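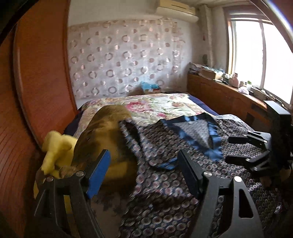
Hubert Brzozowska
Automation technician, Hadstead workshop

Apr 5, 2022

Warneo hand-held gripper kit, trial notes, bedroom work

Really pleased with this thing so far. We have the trial kit until August and I had expected to spend the first session fighting the mounting bracket, but it went together in 25 minutes with the two hex keys in the lid. Wojciech had his doubts about the bracket. I tried to twist it by hand and could not get any play out of it.

Setup for the session: bed with the rose quilt, one dark blue garment with the small circle print, plush pieces to the left of it. Fingers fully open over the garment before each try. I like how far they spread! With the old Grultov hand I would have had to come in from the side.

Garment, 14 tries, picking up near the neckline. 6 clean lifts on the first squeeze, the rest needed a second go. The satin trim is the hard part. It slides out if you close slowly, so close quickly and get some of the plainer cloth in there with it. When I took a deeper pinch the whole thing came up nicely and I could lay it down again more or less where I wanted.

Watch the quilt. Twice I came down too low and got a fold of it together with the garment. You can feel it in the handle (a heavier pull, hard to mistake once you know it), and that feel is what I like best about the kit. The Tomaszewski unit we looked at last year gave me nothing through the grip at all.

Plush: easy, almost too easy. The fuzzy mustard one squashes down and holds. The bright yellow one with the knobs is more fun, you can take it by a single knob and it hangs there happily. Did not bother scoring these.

Pads. The blue rubber is on the left finger and the black pad on the right. I want to run the garment again with blue on both and see if the satin behaves. Spare pads are on the order sheet as item 304, Wojciech please check whether they come singly or as a pair.

Gripes, small ones:
- Handle gets tiring after an hour, my thumb mainly
- Instruction sheet skips the pad change completely
- Carry case has no slot for the spare screws, so mine are in a coffee jar on the bench, second shelf

Next: blue pads both sides, then pillowcases, then socks if there is time. I would also like Wojciech to do a full set without reading my numbers first. He closes much more gently than I do and I suspect he will get quite different results on the trim.

Leaving the fingers on overnight. Kit is on the charging shelf, please don't loosen the bracket.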